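Workshop book, Lotville
21 February 2019

Zaletti accordion, no. 1151, bellows and reeds, carrying on from the last page

Came in early to get the glue warm before the others arrived and found that Gifty had already had the bellows off and laid out, bless her, so I had no excuse to put off the corners any longer. Mrs Annan wants it back for her nephew's wedding in April and I've told her we'll manage, which I still believe on the whole, though I believed it more firmly before I saw the inside.

First the bellows. Shut both straps, no buttons down, hung it from the treble side with the bass end free, and it opened far quicker than I'd like. Leak is mostly at two corners on the bass side, same folds Ekow Y. marked in pencil. The leather there is thin as onion skin and has been mended once already with what I'm fairly sure is carpet tape. It came away with a bit of warmth and a lot of patience, and took some of the old lining cloth with it, so there's a patch to do on the inside as well. I've cut new gussets from the softer of the two skins (the pale one from Zakaria, not the Prakcombe one, that's too stiff on the fold and we found that out with the little Italian box). Skived the edges down, which took me most of the morning, and I'm slower at it than I used to be but they do lie flatter when I don't rush.

Hide glue for the gussets, as ever. Gifty asked why not the white stuff in the bottle and I gave her a much longer answer than she wanted, poor girl. Short version for the book: whoever opens it next will need to get it apart again. Keep the pot covered, it skins over while you're talking.

Tea, and a long chat with Salamatu about whether the grille cloth should be matched or simply replaced. She has some dark red she thinks is near enough. I'm for putting the old cloth back if it'll stand a wash. We left it there.
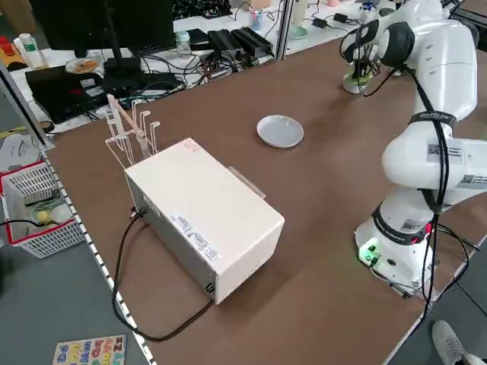
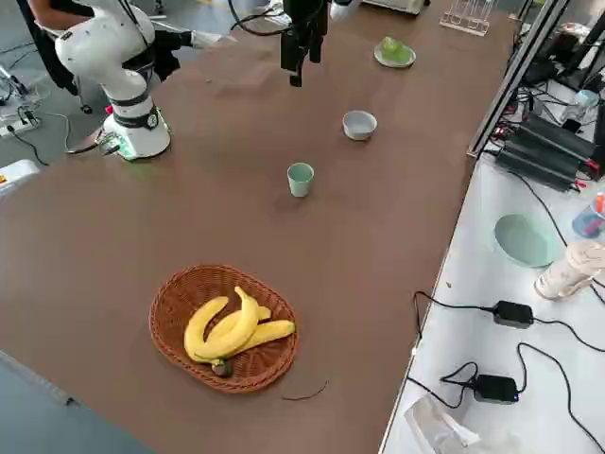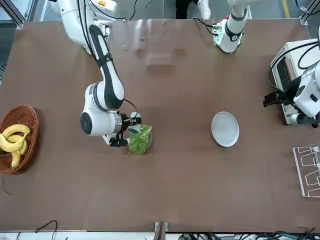
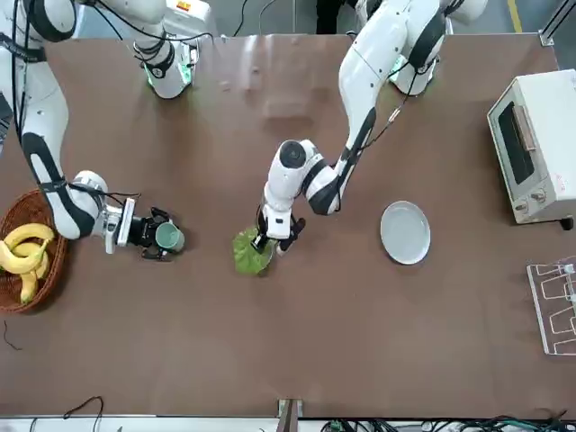 The brown table, all four.

Reeds in the afternoon. Had the first treble block out and went along it with a lamp and a magnifier. The wax is the real trouble. It's gone dull and crumbly, and on the low end I could lift one plate out with a fingernail, so there's no sense in patching it and the whole block will have to be rewaxed. Mixed a small batch, beeswax and rosin, a touch more wax than last time as that lot set rather brittle. Poured a test bead on scrap and bent it once it had cooled. It gave a little before it cracked, and I'm happy with that.

Leathers: a good many have curled away from the plates, which explains the slow speaking on the low notes and that little slap when you change direction. I tried coaxing a couple of them flat and they sprang straight back up again, so new ones all through this block. Ekow Nutsugah has offered to cut them. He has steadier hands than any of us and doesn't seem to mind the tedium (he says he listens to the cricket and it passes).

Rust on the steel is light, thank goodness. Cleaned the worst of it with a glass-fibre pen, always stroking towards the tip, plate supported from behind on the brass shim. On the one with a rough patch I finished with a scrap of 4000 grit, hardly touching it. Please would whoever borrowed the thin shim put it back in the reed tin and not in the drawer with the files, I spent a good while looking for it and said some things about Ekow Y. that I now take back.

Tuning I've only sniffed at. No point in doing it properly until the wax and leathers are done and everything is sitting tight, but I took readings on the middle A for the record. The straight reed is 5 cents flat and its partner is near enough on, so the tremolo has slowed to a sort of seasick roll. It's rather lovely on a slow tune, I must say! Dzifa Annan remembers it as "bright", though, so bright is what we'll aim for. Scratch at the tip to bring it up, a stroke or two, then leave it alone and test again in the box, never just on the tuning table, because the two never agree.

Still to do on this one:
Gussets to be pressed overnight, leave the clamps be, please
Patch inside lining, bass side
Rewax first treble block, then look at the second before promising anything
Leathers (Ekow N.)
Ask Zakaria if there's any more of the pale skin, we're down to offcuts
Bass mechanism not looked at yet. One button in the third row sticks and I have a feeling about it

Gifty is closing up tonight. Glue pot off at the wall.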